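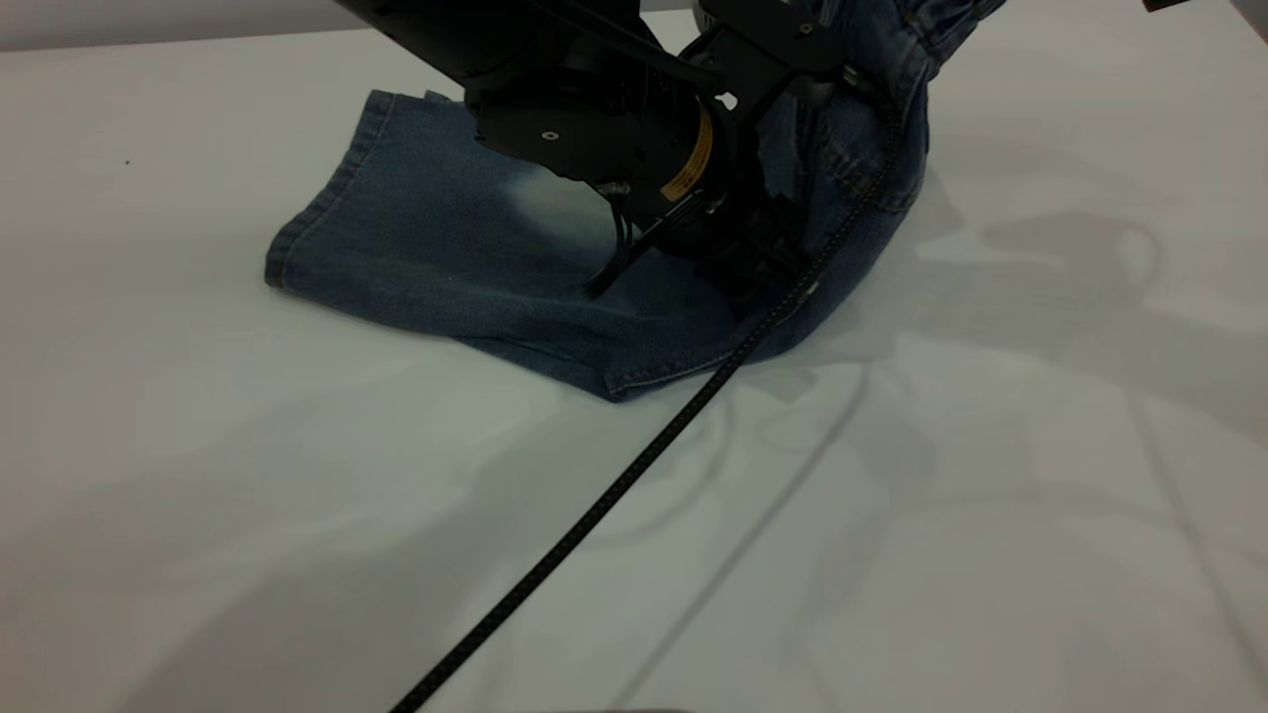 Flekton Working Group on Shared Bench Rules
Minutes of the March meeting, Nernside site, small meeting room, 10:00 a.m.

Present: bench operators (both shifts), the safety lead, the data lead, the maintenance lead, one representative from Tambunan by phone. Apologies from the purchasing office.

1. Minutes of the previous meeting

Accepted with one correction. Under item 4, "clothing" should read "garments and household linen." Towels and pillowcases were always meant to be covered.

2. Actions carried over

Spare gripper fingers have been ordered. Lockable drawer for the bench keys is fitted. The revised sign-in sheet is still outstanding and stays on the list.

3. Cables on the table

The safety lead asked for a clear rule. At present a cable may run from the arm over the garment and across the tabletop, and each shift deals with it in its own way. Two points came up. A cable lying on fabric can be dragged when the fabric moves, and a cable that leaves the table at the front is within reach of the operator's sleeve.

The Tambunan representative said their benches carry the cable up and back from the wrist on a support arm. The maintenance lead was in favor but noted that a support has to leave enough slack for full wrist rotation, and that a short cable puts the strain on the connector. One operator preferred the present setup for heavy items such as jeans, where the arm has to come down low and press into a thick pile.

Agreed: cables will be routed overhead wherever the bench allows it. Where it doesn't, the cable may cross the table in a single run with no loops, and the operator checks it before each episode. Thin wires at the gripper are to be clipped or sleeved so that they can't catch on a button or a belt loop.

Action: maintenance to draft a routing sketch for each bench type.

4. Pressing force on fabric

The current sheet gives no limit for contact with the table through fabric. The data lead said operators need one figure they can remember. There was some discussion of whether denim should have a higher limit than shirts. A folded seam or a waistband takes up part of the travel, and the arm can stall on it before the fingers have closed on anything.

Agreed: one limit for all garments, to be set by maintenance after a bench test. If the arm stalls, the operator backs off straight up and tries again from a different place. No dragging sideways under load. Three stalls on the same garment ends the episode, and it is logged as stopped by operator.

The data lead asked that stopped episodes be kept and not deleted. Agreed.

5. Starting state of garments

Operators have been laying items out too neatly. The task sheet calls for a bunched start, with part of the garment heaped and part flat, and no two starts the same. The data lead reviewed 300 episodes from the last batch and found too many where the jeans began square to the table with both legs straight.

Agreed: the operator picks the garment up by any point, drops it from chest height and leaves it as it lands. If it falls off the table, drop it again. If part of it hangs over an edge, it may be pushed back by hand before recording starts, never during.

Pockets are to be emptied and zippers closed beforehand. One operator asked about belts. Belts come off.

6. Table surface and tidiness

The white tops show lint and specks, and blue dye was mentioned as a possible problem with newer denim. Wipe down at the start of each shift and again when the garment type changes. Dry cloth first, then the approved cleaner. Gorex has been asked whether the cleaner is safe for the matte finish and has not replied yet.

Items not belonging to the task are to be kept off the table. This includes tape, pens, cups and the other garments waiting in the queue. Shadows from the overhead lights are acceptable and no one is to move the lamps to get rid of them.

7. Who may enter the reach of the arm

No change to the main rule – hands stay out while the arm is enabled. The wording "while the arm is moving" on the old wall card is wrong and the cards are to be replaced. An arm that is holding still on a garment is enabled and counts as live.

After a stop, wait 30 seconds before reaching in. The Tambunan representative thought this was long. The safety lead said it would stay as written until the bench test was finished.

8. Labels

Warning labels on the arm must stay uncovered. Tape and cable ties are not to be placed over them. Any label that can no longer be read at arm's length is to be reported to maintenance using form 724.

9. Any other business

The afternoon shift asked for a second stool. Passed to purchasing.

Draft 7 of the bench rules will be circulated with the changes above marked. Comments to the safety lead before the next meeting, same room, same time.

Meeting closed 11:25 a.m.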